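Florkunell Household Notes
Tips for kitchen, shed and workbench
Filed under: Workshop

Can a machine put your tools away yet?

Every January the same three letters arrive. One asks how to get candle wax out of a tablecloth. (Brown paper, warm iron, patience.) One asks whether you can freeze eggs. (Yes, out of the shell.) And one, lately, asks when a reader can expect to buy something that will tidy the garage while the reader sits down.

I have sympathy with the third. My own garage has been "nearly done" for 6 years. So I have been keeping an eye on the subject, and what follows is where I think we stand, chore by chore, with some advice for those of us still using our arms.

Floors
Mostly yes. A robot vacuum will do a flat floor well enough, provided you first do all the work of picking things up off it. Maja Pawlak wrote in from Skurnusside to say hers has eaten 2 phone chargers and the fringe of a rug. Tip: tuck rug fringes under and hold them with a strip of double-sided carpet tape. Lift cords with the little adhesive clips sold for Christmas lights. Your house will look tidier even on days the vacuum sulks under the couch.

Dishes
The dishwasher is a robot that stays put, and we should give it more credit. What it can't do is load itself or empty itself, and those are the two parts anyone argues over. Empty the bottom rack first, so drips from the cups upstairs don't land on dry plates. Knives point down in the basket. I will not be taking letters on forks.

Laundry
Washing, yes. Drying, yes. Folding, I have seen done by machine on a screen, at a speed that would get me through Sunday's basket by the following Sunday. A fitted sheet is still beyond most humans. Roll it up and put it inside its own pillowcase.

Lawns
Yes if the lawn is flat, dull and has no dog. Kacper Pawlak, Maja's brother, has the dog.

Hanging up tools
Now we come to the garage, and to the job I would most like to hand over. It sounds like nothing. You take the trowel, you find the hook, you put one on the other. Kids manage it. But think through what your hand does. The cord on the end of the handle is limp and never opens the same way twice. The hook is thin. The trowel is heavy at the far end and wants to swing, so you steady it with a couple of fingers without being asked. Then you let go, and some part of you waits a moment to hear whether it falls.

A machine has to be told or taught all of that. It also has to cope with the next tool along, which is a paint roller and has its weight somewhere else entirely. In a factory they get around this by putting the same part in the same place every time. My garage has never had anything in the same place twice.

Pegboard is the kindest setting you could offer a machine, or a husband. Everything is up off the bench, facing out, with air around it. 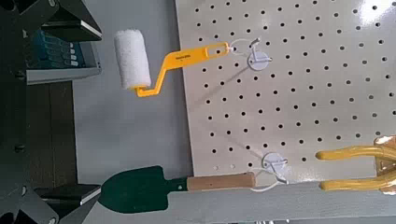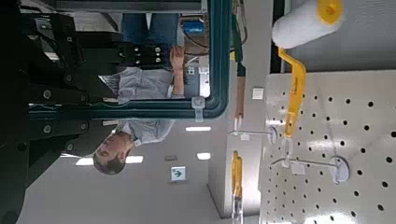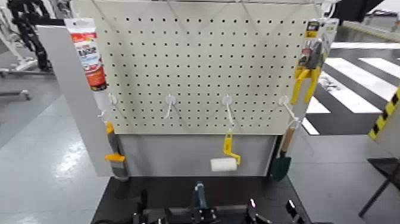 So my answer for the garage is "not in yours, not this year." Nikola Laskowska, who ran the tool counter at Sikora in Lonville long enough to have opinions, is sterner. Her view is that a person who can't find the hook should not be buying an arm to find it for them. She sells pegboard, so allow for that.

The funny part is that everything you would do to help a machine in your garage is what you should be doing anyway. If you'd like to get ready for the great day:

Give each tool its own hook, and leave a hand's width between neighbors. Crowded tools come down in pairs.

Put a loop on anything without a hole. Drill through the end of a wooden handle with a small bit, sand the edges, and thread a cord. Stiff cord is better than soft. A loop that stands open by itself will go on the hook first try, and one that flops will have you poking at it with a thumb.

Burn the ends of nylon cord for a second to stop them fraying. Outside, please, and away from the thinner.

Hang heavy things low. A trowel that drops from waist height dents the floor. From head height it has more choices.

Space the board off the wall. Pegs need room behind, so screw a couple of furring strips to the studs and fix the board to those. Kacper Duda glued his flat to the drywall and now owns a large picture of a pegboard.

Never hang a roller wet. Scrape it, wash it until the water runs clear, spin it inside a bucket (inside!), and stand it on end to dry before it goes up. If the cover has gone crusty, throw it out and stop feeling guilty.

Draw around each tool with a marker once you've settled on a layout. My mother did this and we all laughed at her, and in her shed the pliers were always there.

What about the price?
Washington Xavier asks if he should put money aside now. He has $3000 and a two-car garage with no cars in it. My advice is to spend a small part of that on board, hooks and one good lamp, and then see how he feels. If he's still set on a machine, he could do worse than a shop vacuum with a long hose — it does nothing on its own, but it doesn't need the Wi-Fi password either.

Letters on wax, eggs and garages to the usual address. Next time we do squeaky hinges, and the reader who oiled hers with salad dressing.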